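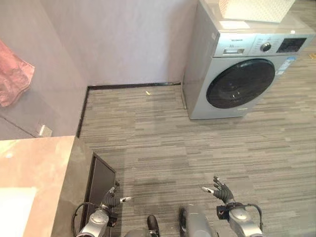

Why does your voice come back? ECHOES, explained quick

Shout into a big empty gym. HELLO! And a tiny bit later... hello. Somebody copying you? Nope. That's you. Your own voice, went for a trip and came home again.

That's an echo. Lets go.

First, what is sound anyway

Sound is wiggling. Really fast wiggling. Put two fingers on your throat and hum. Feel the buzz? That buzz pushes on the air. The air next to it gets pushed, and that air pushes the next bit of air, and on and on until it gets to somebody's ear.

The air itself doesn't travel across the room. Each little bit just bumps its neighbor and goes back where it was. Like a line of kids where everybody passes a squeeze down the line holding hands. The squeeze gets to the end. The kids stay put.

No air, no sound. On the moon you could yell all day with your helmet off (don't) and no sound would get anywhere.

Then it hits a wall

So the squeeze is going along and bonk, a wall. What happens next depends on the wall.

Hard and smooth -- brick, tile, rock, glass. Most of the sound bounces off. Same idea as a rubber ball.

Soft and fluffy -- curtains, blankets, snow, a big old couch. The sound goes into all the little holes and gets tangled up and used up. Not much comes back. Think of throwing the rubber ball at a pillow.

That's why the bathroom is good for singing and your closet full of coats is terrible for it. Try both. Same song.

And it's why the world goes so quiet after a big snow. Fresh snow is full of tiny air pockets. Sound goes in and mostly doesn't come out.

How come my bedroom doesn't echo?

It kind of does! But your bedroom is small. The sound goes to the wall and back so fast that it lands on top of the sound you're still making. Your brain squishes them together and you just hear one voice, maybe a little bigger.

To hear an echo as a separate thing you need a gap. A tenth of a second or so. In that time sound goes a bit over 110 feet, there and back, so you want a wall at least 55 or 60 feet away. Farther is better. Farther = longer wait.

The number to remember: sound in air goes a mile in close to five seconds. Same number you use for thunder. See the flash, count the seconds, divide by five, and there's your miles. (If you're counting outside and hear thunder at all, stop counting and go in!!)

The Clastonwood wall

If you live near us you might know the old quarry at Clastonwood. There's a fence and a lookout, and across the water is a flat rock face. Everybody yells at it. The sign at the lookout says it's 326 feet to the rock. So your yell goes 326 feet out and 326 feet back, 652 altogether, and that takes a little more than half a second.

Say "pickle" fast. You can just fit it in before the first one comes back. Say "refrigerator" and you'll trip over your own echo.

Count the syllables you can get out before the echo starts. Write it down. The Drillstead kids' best was 4, and they practiced.

One more thing about that wall. On a cold morning the echo is a hair slower than on a hot day in June. Sound moves quicker through warm air because the bits of air are already zipping around and bump into each other sooner. You won't notice with just your ears, its too small. But it's true.

Echo or reverb?

Two words people mix up.

Echo: one clear copy. HELLO... hello.

Reverb (say REE-verb, short for reverberation): tons of copies all smeared together. HELLOoooooooo. Caves, churches, stairwells, parking garages. The sound is hitting the floor, ceiling, this wall, that wall, the pillars, and every bounce gets back to you at a different time. Too many to pick apart.

Stairwells are the best for reverb. Clap once and listen to it go up.

Too much reverb is a pain, though. Ever been in a loud lunchroom where you can't understand the person right next to you? Hard floor, hard tables, hard walls. All the talking piles up, so everybody talks louder, so it piles up more. People fix it by hanging soft panels from the ceiling. Lanosance hall got 57 of them, and now you can hear what's being said from the stage.
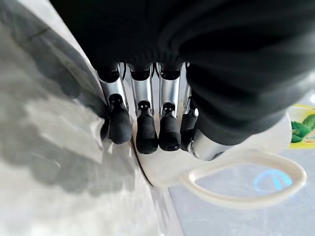
Hollis wants to know if a duck's quack really has no echo, because a cousin swears it's true and there's a dollar riding on it.

Ha. Sorry to the cousin. Ducks echo. Everything that makes a sound echoes if there's something hard and far enough away. But a quack sort of fades out at the end instead of stopping sharp, so the echo gets mixed up with the tail of the real quack and it's hard to hear. Plus ducks hang out on ponds, and ponds don't usually have a big wall. Pay up.

Animals who do this on purpose

Bats. Most kinds that hunt bugs make super high squeaks, too high for you, and listen for what bounces off. A moth bounces back different than a leaf. They can tell how far, which way, and if it's moving. All in the dark and all while flying.

Dolphins do it too, with clicks. Works great in water because sound goes more than four times faster there than in air.

The word for it is echolocation. Echo + location. Easy.

Ships copied the idea, thats sonar. Send a ping down, time how long it takes to come back, and you know how deep the bottom is.

Try it: the clap test

You need -- your hands, a big flat outside wall (school gym is good), nobody trying to nap.

Stand right next to the wall. Clap. Nothing special.

Take ten giant steps back. Clap. Hmm.

Keep going back and clapping. At some spot you'll hear it split into two, clap-clap. Mark the spot with a stick or your shoe.

Now measure from the shoe to the wall. Get a friend to do it too and see if their spot is the same as yours. Might not be! Ears are different.

Windy day? Wait for a calm one. Wind messes it up.

Words to know

Vibration -- fast wiggling back and forth
Absorb -- soak up
Reflect -- bounce back
Echolocation -- finding stuff with echoes

Next one is about why the sky's blue, if we get it done in time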